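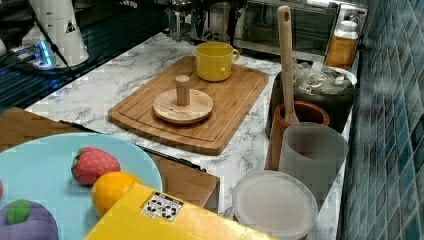 1. What we looked at

Our group did the Tuden site in Hilville, the staff kitchen on the second floor. Robot arm from Gundik went in there in May. It puts things back where they belong and clears the counter between shifts. We wanted to know what changed for the kitchen staff, not how good the arm is (the other group has that).

Siu-fong Lo did the interviews, Hoi-yan Chou did the survey. 43 forms handed out, 33 came back.

2. What people said

Most common answer: less wiping and stacking, more waiting. The arm is slow around mugs so people hang back till its done. One of the morning crew said she used to clear up in ten minutes and talk to everybody who came in for coffee. Now she checks a screen. She misses the talking part.

Hours got cut for two people, moved to the front desk. One likes it, one wants to go back.

Also the counter itself. Everything has a fixed spot now, the board, the mug, the spatula in its holder. Staff have to learn the layout and new people get it wrong alot. Supervisor (Mr. Ko) spends part of Monday resetting it.
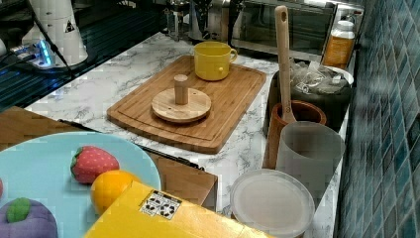
Fig. 2. Counter with cutting board, yellow mug and wooden peg stand; plate of toy fruit at lower left.

3. Problems with our data

No night shift answers. Question 6 was worded badly, people read "help" as help from coworkers. We left it out of the totals.

Still to do: second interview with the front desk people, fix table 1, add the consent form as appendix.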